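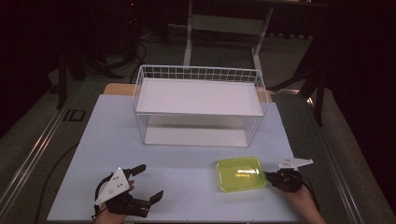 **How long do I have to wait before painting over fresh joint compound?**

Until it's white all the way through, which for a normal coat of premixed compound means overnight at least. Any gray patches mean it's still damp underneath. Then sand, wipe off the dust, prime, and paint.

---

**halfpint_odon**
posted 2024-06-26

Okay so I want to follow up on that because my situation is a little messier. I'm redoing the back hallway in our place in Odon. I pulled off an old chair rail and it took a lot of paper with it, so there are brown fuzzy spots all down one wall. I filled them with compound on Sunday, sanded, and rolled on one coat of a flat wall paint (no primer, I was impatient). Now I have bubbles! Little ones, mostly right over the torn spots, and a couple as big as a quarter. The parts where I only filled nail holes look fine.

Do I have to strip the whole wall or can I fix only the bubbles? It's a hallway with two doors and a closet in it, so I'd really like to keep the mess small. I've got family coming in two weeks and they will all be walking through there with suitcases. Also, the compound was a half-used bucket from the garage and I have no clue how old it is, if that matters.

---

**tapeandmud**

You don't have to strip the wall. What you've got is torn drywall paper soaking up water from the compound and swelling. The brown stuff under the gray face paper drinks up anything wet, and then it lifts. I did this exact thing in my first house and ended up doing one bathroom wall 4 times before someone at the paint counter set me straight.

What I'd do:

1. Cut around each bubble with a sharp utility knife and peel out whatever is loose. Stop when the edges hold tight.
2. Sand the fuzz lightly. You only want to knock it down, so go easy.
3. Seal the bare brown paper with an oil or shellac primer, or one of the clear sealers sold for torn drywall. Regular latex primer has water in it and can start the whole thing over again.
4. Let it dry hard, then skim with two thin coats of compound. Go wider than you think, maybe 6 inches past the patch.
5. Sand, prime the new compound, paint.

Open a window for the shellac stuff – it stinks. And plan on repainting that whole wall corner to corner, since touch-ups over patches tend to show in a hallway where the light comes in from one end.

Old compound is usually okay if it's smooth and doesn't smell sour. If there's mold on top, toss it.

---

**rollerfan**

just paint over it, mine went flat after a while

---

**sarnwood_diy**

Please don't paint over it, more paint means more water. Everything tapeandmud said is right. The only thing I'd add is to check the wall at night with a flashlight held flat against it before you do the final coat. You'll see every ridge that way, and it's a lot easier to sand them now. My hallway looked perfect until I put a sconce up and then I could see each patch from the front door – drove me nuts all winter.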